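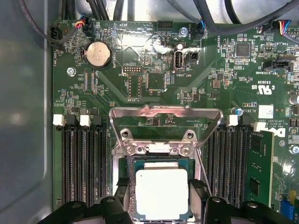

Will my job be cut when the robot cells open at Seris?

No position at the Noiphan site will be removed as a result of the program. Bench technicians move to one of 2 roles, cell operator or inspection technician, and keep their present grade and pay.

Who decides which role I am given?

You state a preference on the transfer form. Your shift lead confirms it with the training office before the cell in your area opens.

How long is the training?

Training takes 11 working days, all of them paid. Hours spent in class count toward overtime in the usual way.
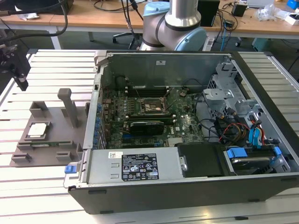
What happens to my piece-rate bonus?

The piece-rate bonus ends on the day you transfer. It is replaced by a flat monthly allowance of $70, which does not depend on how many units the cell completes.

May I stop the robot if I am not comfortable with what it is doing?

Any employee may press the stop button at any time. A stop is entered in the shift log and is never used in a performance review — this applies to temporary staff as well.

Are individual work speeds recorded?

The Livura software records cell times only. It holds no employee names or badge numbers.

Does this apply to the Sesard warehouse?

Sesard is not part of the program at present. Staff there will receive written notice before any change.

Where do I send other questions?

Contact the training office at extension 800, or leave a written question at the shift desk.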